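PEMILCOMBE HOUSE GUIDE
Section 3: Opening up, water, heat, kitchen

Read this part before you turn anything on. Section 2 was the drive and the gate, section 4 is the boat shed. If the house is already open (lights on, water running) skip to Kitchen.

Getting in

1. Key box is on the left side of the porch, behind the downspout. Code 1582. Push the black lever down while you pull the cover, it sticks.
2. Two keys inside. Brass one is the front door, silver one is the pump closet. Both go back on the same hook.
3. Lift the front door a little as you turn the key. Harder in damp weather.
4. Scramble the dials when you close the box.

Note: the back door does not open from outside. There is a keyhole. Ignore it.

Power

1. Breaker panel is in the hall closet, behind the coats. Bring a flashlight, the closet bulb is on the same panel.
2. Main switch up first. Wait a few seconds.
3. Then the others one at a time, top to bottom. Leave the one marked PUMP off for now.
4. Write the meter reading in the blue notebook. Last one in there should be 1277 – if the page is missing just start a new line.

If a breaker trips right away leave it off and do the rest. If it's the one marked BEDRM 2, unplug the heater in there and try again.

CAUTION: Do not tape, wedge or hold a breaker in place. If it wont stay up, it stays down until an electrician has seen it.

Water

Do this in order. Skipping step 2 floods the pump closet.

1. Unlock the pump closet (silver key, outside, lake side of the house).
2. Close both drain valves. Red handles, low down, one on each side of the tank. Closed is crosswise to the pipe.
3. Close all the faucets in the house, upstairs too. And the outdoor shower.
4. Open the cold kitchen faucet halfway.
5. PUMP breaker on.
6. Wait. It spits and coughs, then runs brown, then clears. Give it time.
7. Close the kitchen faucet when the water runs clear. Pump should shut off by itself shortly after.
8. Go around and look under every sink. Bring a towel.

If the pump keeps running with everything closed, there's a leak or a valve you missed. Breaker off, check the drains again, then the outdoor shower. Usually the outdoor shower.

Don't drink from the upstairs bathroom on the first day. Kitchen is fine once the filter is in.

Filter

Cartridge number is 659. Only that one fits. Spares are in the pantry, top shelf, behind the paper towels. If you use the last one, put it on the list by the phone. Grindton Hardware carries them, ask at the counter as they are not out on the shelves.

1. Shut the small valve under the kitchen sink, quarter turn.
2. Bowl under the housing.
3. Unscrew by hand, or use the plastic wrench hanging on the cabinet door.
4. Old cartridge out. Wipe the inside of the housing. Check the rubber ring is sitting flat in its groove.
5. New cartridge in, either end up.
6. Screw back hand tight. Not with the wrench.
7. Valve open slowly. Run the faucet until it stops looking gray.

Drips from the housing after this – ring is twisted. Take it off and do it over.

Hot water

The heater is the Diltari, tall tank in the laundry corner.

1. Tank has to be full first. Open a hot faucet upstairs and let it run until there is no more air in it.
2. Close the faucet.
3. Diltari breaker on, then the switch on the tank itself. Green light.
4. Dial at the mark somebody has scratched on it. Higher is too hot for kids.

Takes most of an afternoon the first time. Don't keep testing it.

CAUTION: Never switch the heater on with an empty or half empty tank. It burns out the element and that is a long weekend with no showers.

Red light means it tripped on heat. Switch off, leave it an hour, switch on. Second time red, leave it off and call the number inside the closet door.

Wood stove

The stove in the front room is the Riihimäki, and it has its own booklet in the drawer under the window. Short version:

1. Damper open. Lever toward you. Check it, every time.
2. Ash drawer emptied into the metal bucket. Lid on, bucket outside on the gravel, not on the porch boards.
3. Newspaper, kindling, one small split log. Door on the latch for the first few minutes.
4. When it's drawing, shut the door and turn the lower vent halfway.
5. Add wood when it's down to coals. Two pieces at a time.

Dry wood is on the right side of the lean-to. Left side was stacked in September and is not ready, leave it.

Smoke in the room: damper. If the damper is open, crack a window and try more newspaper, the chimney is cold.

CAUTION: Carbon monoxide alarm is on the shelf over the bookcase. Press the test button before the first fire. New batteries in the kitchen junk drawer. No alarm, no fire.

Nothing on top of the stove except the kettle. No socks.

Heat without the stove

Baseboard heaters in all bedrooms, dial on each one. They smell of dust the first hour, normal. Keep beds and curtains off them. Downstairs bathroom has a wall heater on a timer, turn past 20 and then back to where you want it.

Kitchen

1. Fridge: plug is behind it, reach in from the left. Prop the door shut properly, it has been open with a towel in it. Take the towel out first.
2. Dial to 3. Four freezes the lettuce.
3. Don't load it until it's cold. Evening, normally.
4. Range: burners work, back left is slow. Oven runs hot, so knock 25 degrees off any recipe.
5. Wash whatever you are going to use. Mice don't get in the upper cabinets but they do get in the lower ones.
6. Check the traps under the sink. Gloves are there too.

Small appliances

Toaster oven gets used more than the big one, so:

– Clear space at the back and both sides before you turn it on. Nothing on top.
– Crumb tray out and emptied after each use.
– Unplug when you're done with it. The plug, not just the dial.
– Not on the same outlet as the kettle. Trips the breaker and takes the fridge with it.

CAUTION: Keep bottles, bags and plastic anything away from the toaster oven while its on and for a good while after. Sides get as hot as the front.

Dishes and table

Plates go in the rack by the window, bowls under them. Colanders and strainers hang up or sit upside down, let them dry before they go in a cabinet. Sauces and ketchup go back in the fridge door, caps wiped. Wipe the table with a damp cloth and dish soap, no scouring powder. Hot pans on a trivet only.
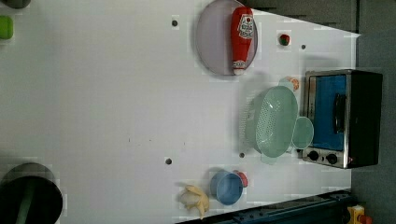
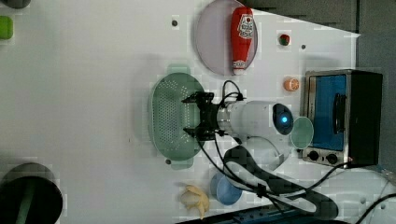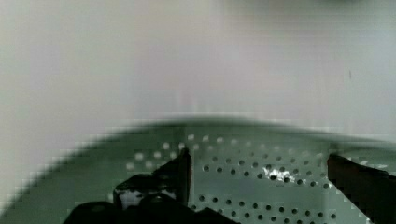 Kitchen things. First two: ketchup bottle lying across the plate. Last one: green perforated tray, close up.

Trash

Bags in the kitchen bin are tied and taken out the same night. Outside bin has a strap, use it. Raccoons. Food scraps in the trash, not the compost – the compost is for leaves only now. Glass and cans go with you to the transfer station on the Grindton road, hours are on the fridge.

Septic

– Toilet paper only. No wipes, whatever the packet says.
– No grease down the sink. Empty can under the counter for that.
– One load of laundry a day, not three in a row.
– Gurgling in the downstairs bathroom means stop using water and wait an hour. If it still gurgles call.

Before you go to bed the first night

1. Pump quiet? Stand in the hall and listen.
2. Look under the sinks again.
3. Stove door shut, ash bucket lid on.
4. Toaster oven and kettle unplugged.
5. Windows on the lake side latched, wind gets up at night.
6. Porch light off or you'll have moths in everything.

Closing up is section 6. Start it the evening before, the tank takes ages to drain and you want the fridge emptied by then. Meter reading in the blue notebook again on your way out.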